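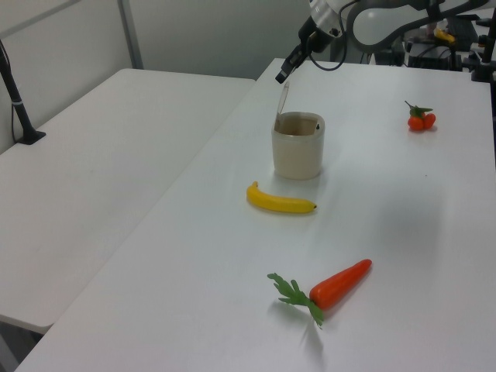 Poste Ketel, bras au-dessus du gobelet beige – banane, carotte et tomates factices sur la table.

FAQ – collecte de démonstrations, poste Ketel
Mise à jour février. Pour les opérateurs Prendau et les labos qui récupèrent les données.

C'est quoi un épisode ?
Une consigne, une tentative, un arrêt. On démarre l'enregistrement bras immobile, on arrête bras immobile. Tout ce qui se passe entre les deux est gardé, hésitations comprises.

Combien d'épisodes pour l'instant ?
1790 enregistrés, 1260 retenus après relecture. Le reste est à part, pas effacé.

Pourquoi autant de rejets ?
Surtout des débuts trop tardifs (le bras bouge déjà) et des consignes qui ne correspondent pas au geste. Quelques caméras désynchronisées aussi, problème réglé depuis la version actuelle d'Admasu.

Admasu, c'est le logiciel ?
Oui. Enregistrement + étiquetage. Prurkness c'est le jeu de données lui-même. On confond souvent les deux dans les mails, merci de préciser.

Des jouets, vraiment ? Pas de vrais légumes ?
Jouets. Un vrai fruit s'abîme, change de couleur, il faut le remplacer en cours de série. On perd en réalisme, on le sait. Une série avec de vrais aliments est prévue, pas de date.

Où poser les objets au départ ?
Pas deux fois au même endroit. Éparpillés, orientations variées, près et loin du bras. Si vous alignez tout bien proprement le modèle apprend l'alignement et rien d'autre. Seule contrainte : rester dans la zone que le bras peut atteindre.

Et le gobelet ?
Il bouge aussi d'un épisode à l'autre. Jamais pendant que ça enregistre.

Il faut écrire les consignes comment ?
Phrase courte, un verbe, un objet, une destination si besoin. « Mets la carotte dans le gobelet. » « Pousse la banane vers la gauche. » Varier les mots, c'est bien. Éviter « ça », « le truc », « l'autre ». La gauche = la gauche vue par la caméra fixe, pas par l'opérateur. Erreur numéro un.

L'objet est tombé, je jette ?
Non. Si vous arrivez à le reprendre, continuez, ces épisodes là sont précieux. S'il sort de la table : arrêt, étiquette « échec », on passe au suivant. Ne pas remettre l'objet à la main pendant l'enregistrement.

Combien d'essais par disposition ?
4 maximum, puis on rebat tout.

Je peux aller plus vite ?
Pas trop. Les gestes brusques donnent des trajectoires inutilisables. Vitesse régulière, petite pause avant de fermer la pince.

La caméra a bougé un peu, c'est grave ?
Oui. Stop, recalibrage, et note dans le journal de séance avec l'heure. Les épisodes faits entre temps sont à signaler, même si l'image à l'air correcte.

Faut-il cacher ce qu'il y a derrière la table ?
Non. On laisse le fond tel quel – câbles, supports, matériel. Un modèle entraîné sur fond vide se perd dès qu'on le déplace.

Les données sont téléchargeables ?
932 épisodes pour le moment, sur demande. Les autres après la deuxième relecture. Usage recherche uniquement, formulaire sur la page Prurkness.

Une question qui manque ?
Passer par le formulaire de contact, objet « Ketel ». Réponse sous quelques jours, plus long en période de collecte.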